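About Jellico

Jellico is a small tableware and toy block workshop in Skidport. We make plain plates, bowls and building blocks in soft colors, for nurseries, family kitchens and people who simply like a cheerful table.

The company started in January with one color, yellow, and one round plate. Today we offer 8 colors, and our storeroom holds 2750 plates and bowls, ready for shipping. The lavender took us the longest. We mixed it again and again until it looked good also in the evening light – this was the wish of our first customer, the Bajpai nursery school.

Each set is laid out before we accept it. We cover a large table with brown paper and divide it in squares with dark blue tape, so every piece gets its own place. A plate should sit well inside its square, and a block should look like it belongs to the plate beside it. When two colors do not go together, we see it quickly on the brown paper.
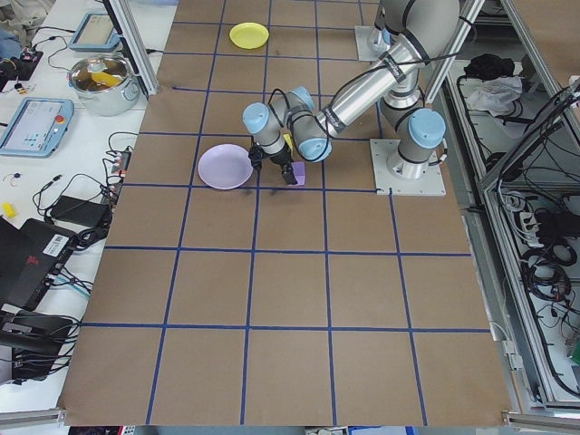 The paper is changed when it becomes marked, and the tape lines are then put again by hand with a long ruler. It is slow work, but we like it.

Visitors are welcome in our shop at 844 Vostska Street. Please write to us before you come – we are only 3 people and sometimes all of us are in the storeroom.

Recent posts
Our new lavender plates
How to store building blocks
Setting a table for small children
Shipping times in summer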